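Natico Gesangsmikrofon – Handbuch für Aufnahmen zu Hause
Stand: 16. März 2022
Text: Tiina Hyvönen, Fachliche Durchsicht: Hubert Lüthi

Kapitel 7: Aufstellen und Einpegeln für Rap und Gesang

Dieses Kapitel setzt voraus, dass das Mikrofon schon mit dem Vorverstärker Ulmont verbunden ist (siehe Kapitel 2). Schalten Sie die Speisespannung noch nicht ein.

Vorsicht: Stecken Sie das Kabel nie ein oder aus, wenn die Speisespannung eingeschaltet ist. Der Knall kann Ihre Kopfhörer und Ihr Gehör beschädigen.

1. Drehen Sie den Regler GAIN ganz nach links.
2. Schrauben Sie die Spinne auf das Stativ und setzen Sie das Mikrofon ein, bis der Ring einrastet.
3. Richten Sie die Seite mit dem Logo zum Mund. Die Rückseite nimmt deutlich weniger auf.
4. Befestigen Sie den Poppschutz zwischen Mund und Mikrofon, eine Handbreit vor dem Korb.
5. Schalten Sie nun die Speisespannung ein und warten Sie, bis die Anzeige grün leuchtet.

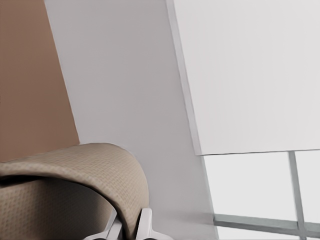 Der Raum hat auf den Klang einer Stimme mehr Einfluss, als viele Anwender erwarten. Besonders bei schnellen Texten machen frühe Reflexionen die Konsonanten undeutlich. Stellen Sie deshalb weiche Gegenstände in die Nähe, vor allem hinter die Person, die singt. Ein Stuhl mit einer gepolsterten Lehne und dicker, runder Oberkante, wie der beige auf dem Bild, ist ein brauchbarer Anfang, für einen kleinen Raum reicht er aber allein nicht. Schwere Vorhänge oder eine Decke helfen weiter.

Hinweis: Klingt die Stimme nasal, senken Sie im Programm Zurken den Bereich bei 3000 Hz leicht ab. Ändern Sie immer zuerst die Position und erst danach den Equalizer.

Einpegeln

6. Öffnen Sie in Zurken eine neue Spur und wählen Sie den Eingang, an dem der Ulmont angeschlossen ist.
7. Rappen oder singen Sie die lauteste Stelle des Stücks. Nicht die Strophe, sondern meistens den Refrain.
8. Drehen Sie GAIN langsam auf, bis die Spitzen im gelben Bereich liegen. Leuchtet es rot, drehen Sie ein wenig zurück.
9. Nehmen Sie einen kurzen Test auf und hören Sie ihn mit geschlossenen Kopfhörern ab.
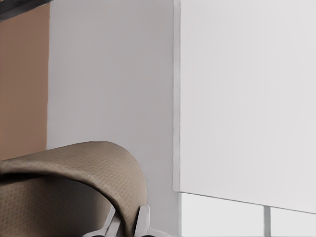
Wenn Sie im Test ein Brummen hören, liegt es oft an einem Netzteil neben dem Mikrofonkabel. Legen Sie die beiden Kabel getrennt, und wo sie sich kreuzen müssen, im rechten Winkel.

Doppelungen und Zwischenrufe (Ad-libs) nehmen Sie am besten auf eigenen Spuren auf. Gehen Sie dafür einen kleinen Schritt zurück – die Hauptstimme bleibt dann vorne. Die Vorlage »Bravo« legt diese Spuren automatisch an.

Nach der Aufnahme: GAIN zurückdrehen, Speisespannung ausschalten, kurz warten und erst dann das Kabel abziehen. Das Mikrofon gehört danach in das Etui.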